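Club comp tipping and sweeps » Fajardo Masters sweep, who have you got?

slicehappy
Right, the draw for the Fajardo sweep closes when the first group goes off, so let's hear it. I've gone Ewan Tamihana at 30/1 each way and I'm feeling pretty good about it. He was tied for the lead through 11 holes on the last day at the Zumer Open before he found the water, and his short game all week was the best I've seen from him. The course is short, it's coastal, and if the wind gets up like they're saying it'll suit a bloke who learned his golf on the coast. What's everyone else on?

dogleg_dave
Hamish Fairweather for me, boring I know. He's the favourite for a reason. Hits every fairway, never three-putts, goes about it like he's doing his tax. The price is rubbish but I've lost too much this season chasing colourful outsiders and my wife has started asking questions.

marg_o_putt
Fairweather at that price?? Dave mate, you'd want him to turn up with the trophy already in the boot. He's played Fajardo three times and his best is a tie for 11th. He hates those grainy greens, you can see it in his shoulders when he's over a four-footer.

I'm on Murray Sutcliffe. Yes I know he missed the cut last time. He had a crook wrist and he'd just changed his irons, and since then he's had two weeks off at home. Freshened up, he's a completely different player.

dogleg_dave
You say that about Sutcliffe every single tournament Marg.

marg_o_putt
And one day I'll be right and I'll be unbearable!

slicehappy
Too late for that haha

bunkerbill
Has anyone looked at the yardages? They've stretched the par 5s since last year, the 14th especially. I reckon that takes a fair bit off Tamihana's chances, sorry slice. He's a lovely player but he's not getting home in two on that hole into a breeze, and the big boys will be having putts for eagle while he's laying up to a hundred metres. I've got Murray Cosgrove for that exact reason. Hits it miles, and he's finally stopped trying to hit it miles on every hole.
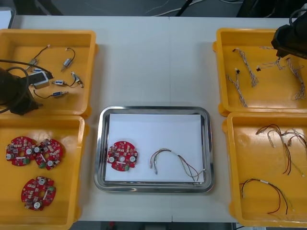

I had a small go on him at the Vistel as well and he finished fourth, so the each way part paid for a pub lunch and a new glove. He was second in driving distance that week and still only dropped four shots across the whole tournament. If he putts even half decently he's in the last couple of groups on the final day.

slicehappy
Nah, don't agree with you on the par 5s Bill. Laying up to a full wedge is Tamihana's whole game. He'd rather have a hundred metres in than be stuck in that rubbish greenside sand with a forty-metre bunker shot. I'd take him for birdie from there ahead of Cosgrove, who can't chip to save himself.

bunkerbill
Cosgrove's chipping has been fine since he went back to his old coach. You're going off last season.

slicehappy
I'm going off the Zumer, where he duffed two in a row on the 9th in front of the grandstand. I was watching it through my fingers.

bunkerbill
OK, I'd blocked that out.

gary_from_the_pro_shop
Bit left field but has anybody considered Schnyder? Elfriede Schnyder is in the women's event on the same course that week and a couple of the bookies are offering doubles across both. I've taken Schnyder and Fairweather. She's been the best iron player going around for a while now, and the women's field is a bit thin at the top with the clash of dates in May.

Only query is her driver. When it goes, it goes left, and left at Fajardo is the beach.

marg_o_putt
Ooh I like that Gary. I'd do Schnyder and Sutcliffe but I can already hear Dave laughing.

dogleg_dave
Correct, you can.

tin_cup_trev
Putting my hand up for the roughie. There's a qualifier you can still get at 700/1. I know, I know. But I did my five dollars on a qualifier at 152/1 on the exchange a few years back, he led after the first round and I traded out and paid my whole year's membership. You don't need them to win it! You just need one hot morning with an early tee time before the wind comes in.

bunkerbill
Trev, you've been telling that story since before I joined and the odds get longer every time.

tin_cup_trev
Mate I've got the screenshot somewhere.

bunkerbill
Post it then.

tin_cup_trev
It's on the old phone.

gary_from_the_pro_shop
On the early tee time thing though, Trev's got a point. The forecast has the first two mornings dead calm and then a stiff southerly after lunch. Whoever draws early-late could be three shots worse off than late-early, or the other way round if the second afternoon settles. I'm not putting any more down until the tee times are out and I'd suggest slice waits as well.

slicehappy
Already on, Gary. I'm an impatient man.

Sweep list as it stands, shout if I've got you wrong:
slicehappy, Tamihana
dogleg_dave, Fairweather
marg_o_putt, Sutcliffe
bunkerbill, Cosgrove
gary, Fairweather (you and Dave will have to split if he gets up)
trev, his qualifier, name to come

dogleg_dave
Hang on, splitting? We never split. It was first in best dressed last year, when I got bumped off Cosgrove and had to take that fella who withdrew with a sore back on the second tee.

slicehappy
We changed it after you complained about exactly that, Dave. It's in the pinned post, 05/04/2024, you even liked it.

dogleg_dave
I like everything, I don't read it.

gary_from_the_pro_shop
I'm happy to swap. Put me down for Prusutance instead, he's a decent price and he was top ten in greens in regulation at the Vistel. Leave my double as is, that's between me and the bookie.

marg_o_putt
Prusutance is a sneaky good pick. Bit annoyed I didn't think of him.

bunkerbill
Can't putt.

marg_o_putt
Neither can you Bill and you won the monthly medal.

bunkerbill
Off a very generous handicap, thank you.

slicehappy
Updated. Trev, I need that name tonight or you're getting whoever's left at the bottom of the board. Fees in the tin behind the bar please, coins are fine, IOUs are not, and that's you I'm looking at Dave.

dogleg_dave
Paid last week! Ask Gary.

gary_from_the_pro_shop
He paid half.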